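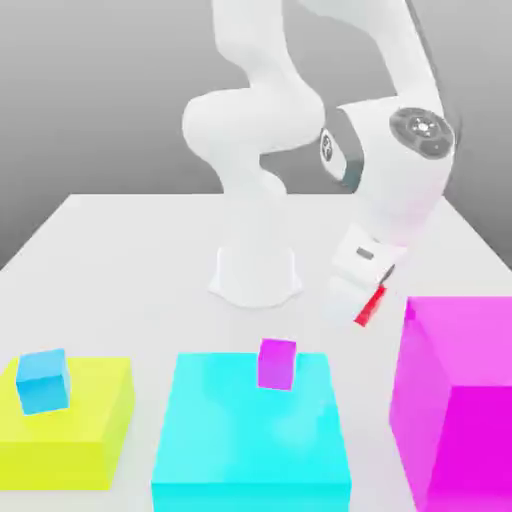

Chapter 4
Reading a War Memorial

Pick almost any old town and walk to the middle of it. Somewhere near the courthouse, the church or the railroad depot there will be a stone or a bronze plate with names on it. Most people pass it every day without reading a single line. By the end of this chapter you won't be able to do that anymore, and I hope you'll be glad of it!

A memorial is a wonderful source, and it is also a slippery one. It looks so solid that we forget it was made by people who argued, ran short of money and misspelled things. Somebody had to decide whose name went on. Did a man count as local if he was born in Jumdale but had moved away at sixteen? What about a nurse, or a sailor who died of influenza in camp, or a soldier who came home and died of his wounds two years later? Every town answered these questions in its own way, and hardly any wrote the answers down.

Our main case in this chapter is the Jumdale memorial, a granite column with 48 names from the First World War. The parish roll kept a mile away in Plullska lists 30 men for the same war, and you might expect those to be a simple subset of the 48. They aren't. Several Plullska men appear on both, a few appear only in the church, and one, Carter Dhillon, appears twice on the column itself -- once under his regiment and once, with a different middle initial, under the rifle company he transferred out of. Sorting out whether that was one man or two cousins took a full summer of letters, payroll sheets and school registers. We'll follow that search step by step in Section 4.3, dead ends included.

The person who did most of that work was Cheuk-hei Kan, then a high school teacher with no training in military history. Her notebooks are a joy to read. She wrote down everything, including the searches that found nothing, and that habit saved her more than once. When a box of letters surfaced at the Hutapea farm the following June, she could go straight back to page 107 of her second notebook and see which questions were still open.

You will need very little to begin. A pencil, a notebook and a soft light late in the day, when shallow letters throw a bit of shadow, will get you a long way. Please don't rub, scrub or chalk the stone. Copy each name exactly as it is cut, mistakes and all, and keep your own guesses in a separate column. If a surname looks wrong to you, it may be the spelling the family used at the time.

Before you read on, try this

Find the memorial closest to where you live and copy out its first ten names in order. Are they alphabetical, or by rank, or by date of death? Is there any name squeezed in at the bottom in slightly different lettering? Late additions are often the best stories on the stone, and the Surkidano brothers in Section 4.2 are a fine case of it.

Key terms in this chapter: roll of honor, service number, cenotaph, unit transfer, late addition, next of kin.

4.1 Who Chose the Names?

Work on the Jumdale column began with a public meeting, and the minutes survive. They run to 2 pages and they are full of crossings-out.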